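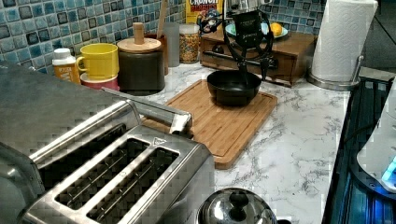
09/10/2026 – Arrumação da bancada, segunda tentativa. O Man-sik Bae insiste que a tábua deve ficar sempre fora, junto à placa, para se trabalhar mais depressa. Duvido. Com a tigela preta em cima e a torradeira ali ao lado, o espaço para cortar seja o que for é pouco, e o sulco para os sucos só serve se a tábua estiver livre.
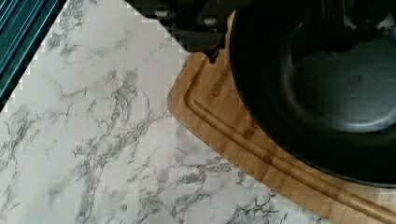
O óleo da Killov também não me convence. Prometem 140 dias sem reaplicar – veremos em dezembro. Até lá:

- tábua guardada ao alto
- tigelas no armário
- perguntar ao Gun-woo Yeom se ainda quer as canecas cá fora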